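Courses > Work and Technology > Unit 4 > Handout

Schedule Readings Handouts Assignments Contact

Unit 4 Handout: When Part of the Job Moves to a Machine

July 22, 2019
By Sotiris Michailidis
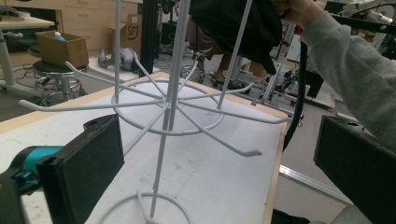
The unit of analysis this week is the task. I know I keep saying it, but it makes such a difference once you get used to it! A job title like "floor associate" or "stockroom clerk" hides dozens of separate tasks, and automation arrives at them one by one, usually starting somewhere you wouldn't have guessed. Take getting merchandise onto a display. On paper it is a single line in a job description. Now think about a person with a piece of black fabric in one hand, reaching over the top of a white wire rack whose long thin hooks stick out all the way around and turn up a little at the tips. The hand has to hold something with no fixed shape, and the arm has to stay clear of hooks pointing in nearly every direction. People do this while thinking about lunch. For a machine it is a wonderfully hard problem, and it will keep us busy for most of this unit.

Why soft things are hard

A box has the same corners after you pick it up as it had before. A shirt doesn't. Grab it by the collar and it is one shape, grab it by the hem and it is another, and if it slides on the way up you have a third. Engineers call these deformable objects, and you will meet the term in both readings. Cables, bags and bedding belong to the same family.

Thin wire adds its own trouble. It is easy to bump, it bends under a load, and depth sensors often have a poor time with narrow shiny or pale parts. Put the two together (cloth on wire) and you see why a warehouse can have machines moving full pallets all day while a person still hangs up the scarves.

I love this kind of example because it upsets the usual ladder of "low skill" and "high skill." We tend to pay for what is hard for people to learn, and what is hard for a machine can be something else entirely. Keep that in your head for the discussion.

The Girnico case

You have the full case in your packet, so only the outline is repeated. Girnico runs a distribution center that sends clothing and small accessories to shops. In December the company brought in a sorting line from Detodex. The line reads tags and sends folded items to the right bin. It handled 1,322 items in its first full shift, and the managers were delighted, as you can imagine.

Then look at what the people on the floor said in the interviews. Before the line, a worker picked, checked, folded and packed, and walked a good deal in between. After it, the picking and most of the walking were gone. What remained was the checking, the awkward items, and the clearing of jams. Of the items in that first shift, 539 had to be touched by a person at some point, mostly for refolding or for a tag the reader missed.

So the line did not empty the room. It changed what filled the hours. Several workers liked having less walking. Others missed it, and said the walking was when they talked to each other. One woman described her new day as "waiting for the machine to be confused," and I think that sentence deserves a whole class session by itself.

Two ideas to take from the readings

Residual work. Haddad uses this for the tasks left over after the easy ones have been automated. Residual work tends to be irregular, and it often needs more judgment than the old average task did. Pay and job grades are slow to notice. When you read the Girnico job descriptions from before and after, look at how little the wording changes.

Demonstration work. This is Caltuletti's term, and it is my favorite part of the unit. Someone has to show the machine how a task goes, or correct it, or set up the rack and the table so the task can be tried over and over. The people who know the task best are frequently the ones on the floor. Are they asked? Are they paid for it? Does it appear in anyone's title? Caltuletti is very good on how quickly a know-how people were never credited for becomes valuable once a machine needs it.

The two terms overlap. A worker who refolds a shirt for the sorter is doing residual work, and if that correction is logged and used to improve the system, it is demonstration work too.

For next class

Pick a job you have done or can watch for half an hour with permission. Break it into tasks, as small as you can stand. Mark the ones where something soft, tangled or irregular is handled, and write a paragraph on what the job would feel like if everything else were taken away. Two pages at most. Bring it on paper, please, we will be swapping.

Read Haddad first and then Caltuletti. The appendix in Haddad is optional, though the wage tables are well worth a look if you plan to write your term paper on warehouses.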